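見学日

母が長く勤めていた旅館を閉めると決めた年の秋、私はひとりで海沿いの線に乗って、スケルナーノという会社の見学日に出かけた。案内の葉書には二〇二四年十月二十二日とあり、その下に小さく「お茶とお菓子をご用意しております」と書き添えてあって、正直なところ、私はそのお茶とお菓子のほうに少し心をひかれたのだった。

母はもともと、客室係をしていた人である。部屋数は二十二。枕元の電話の向き、引き出しの中の便箋、座布団の房のそろえ方まで、廊下を歩きながら口の中で唱えて覚えたという。その母が、新聞の折り込みで「客室のお世話を学ぶ機械」という文句を見つけて、あんた代わりに見てきておくれ、と言った。自分で行けばいいのにと言うと、膝が、と言う。膝は本当に悪いのだが、半分は照れだったと思う。長年の仕事を機械がどうまねるのか、見たいような、見たくないような、そういう顔をしていた。

駅から坂をのぼったところに会社はあった。もとは染物の工場だったそうで、天井が高く、声がよく響く。受付の女の人が名札を首にかけてくれて、今日は三百人いらっしゃる予定なんですよ、とうれしそうに言った。私の名札の番号は五十九だった。前に並んでいた老夫婦が、ジティーネというのは人の名前ですか、と壁の張り紙を指して尋ね、受付の人は、いえ、片づけを覚えるほうの仕組みの名前です、ゲミニスはその兄貴分でして、と答えた。老夫婦は、ははあ、とうなずいて、それからふたりで顔を見合わせて笑っていた。私もつられて少し笑った。

案内係の青年は、まだ学生のような若い人で、緊張しているのか、同じところを二度説明した。けれども部屋の前まで来ると急に声が落ち着いて、どうぞ、静かに見てやってください、と言った。見てやってください、という言い方が、私は好きだと思った。母も新しく入った子のことを、お客さんによくそんなふうに頼んでいた。

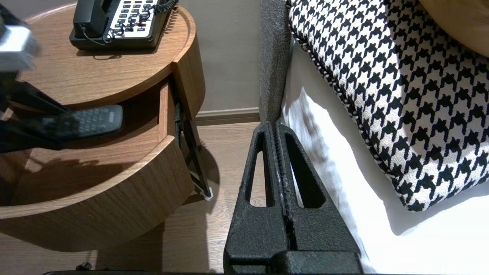
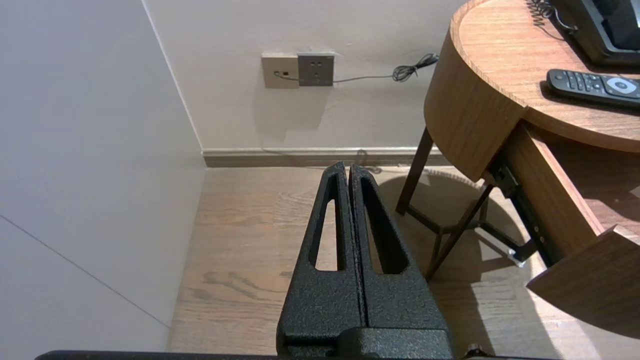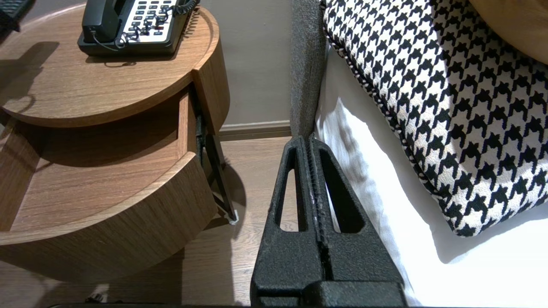
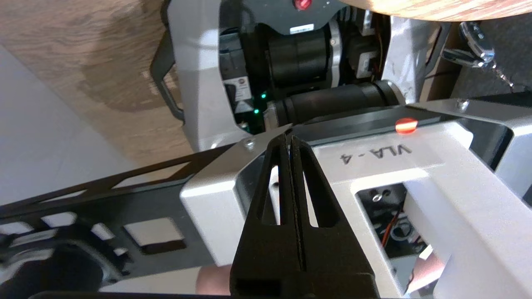

「夜のあいだも練習するんですか」と、後ろのほうにいた小学生の男の子が、まっすぐ手を挙げて聞いた。

「夜はお休みです。教える人間が帰ってしまうので、朝までみんな電源を切って待っています」と青年は答えた。

男の子は、ふうん、と言って手を下ろし、それならいいや、とつけ加えた。何がいいのか、隣のお母さんも首をかしげていたが、私にはなんとなくわかる気がした。母の旅館でも、夜中の仕事がいちばんつらかったからだ。遅く着いた客のために布団を敷き、湯の加減を見て、それでも朝の五時には帳場に立っている。子どものころの私は、母が眠っているところをほとんど見たことがなかった。

そのあと、ひとつの引き出しをめぐる話になった。青年によれば、引き出しというのはやっかいなもので、強く引けば家具ごと動き、弱く引けば途中でやめてしまう。人はそれを指先で聞き分けているんです、と彼は自分の指をこすり合わせてみせた。同じ動作を百四十回教えても、家具が変わるとまた少し迷うのだそうだ。百四十回、と老夫婦のご主人が繰り返し、うちの息子はもっとかかった、と奥さんが言ったので、部屋じゅうが笑った。

私は笑いながら、母の手を思い出していた。客室の引き出しを開けるとき、母は必ず左手を天板に添えた。右手で引き、左手で家具をなだめるようにする。音を立てないためだと教わったけれど、中学生の私が手伝いに入ったとき、その左手がどうしても出なかった。何度やっても忘れて、がたんといわせては、しいっ、と叱られた。あの年の夏じゅうかかって、ようやく考えなくても左手が出るようになったのだ。

それで、説明が終わって皆がお茶の部屋へ移りはじめたとき、私は青年のそばへ行って、左手はどうしているのですか、と聞いてみた。彼はちょっと驚いた顔をして、それから胸のポケットから手帳を出した。

「左手、とおっしゃいますと」

「片方で引くとき、もう片方を上に置くんです。母がそうしていました。旅館の部屋係だったものですから」

彼は私の手つきを見て、もう一度やっていただけますか、と言った。私は何もない空中に左手を置き、右手でゆっくり引いた。自分でもおかしかった。五十を過ぎた女が、工場あとの廊下で、ありもしない引き出しを開けているのである。けれども青年はひどくまじめな顔で、手帳に何やら絵を描き、その横に「ひだりて、そえる」と平仮名で書いた。

お茶の部屋には、約束どおりお菓子があった。ヤツェンコという町の菓子屋から取り寄せたという蜂蜜の焼き菓子で、しっとりとして、上に胡桃がのっていた。あんまりおいしいので受付の人にそう言うと、余ったらお持ちくださいと紙袋をくれた。余ってはいなかったと思うのだが、袋には四つ入っていた。老夫婦は窓ぎわで海を見ていて、例の男の子は、お母さんの分まで食べようとして叱られていた。

帰りの列車は空いていた。私は膝の上に紙袋を置き、母に何から話そうかと考えた。大きな会社だったこと、坂がきつかったこと、若い人がていねいだったこと。それから、手帳に書かれた平仮名のこと。

家に着くと、母は玄関の明かりをつけたまま起きていた。焼き菓子をひと口かじり、甘いねえ、と言い、私の話をひととおり聞いて、左手のところで急に黙った。それから茶だんすの前に座り直し、いちばん上の引き出しを、すうっと開けた。

「百四十回じゃ、足りないよ」

そう言って、母は十一月の暦をめくり、次の見学日はいつだい、と私に聞いた。膝は、と言うと、杖がある、と言う。私は台所へ立って、もう一杯お茶をいれた。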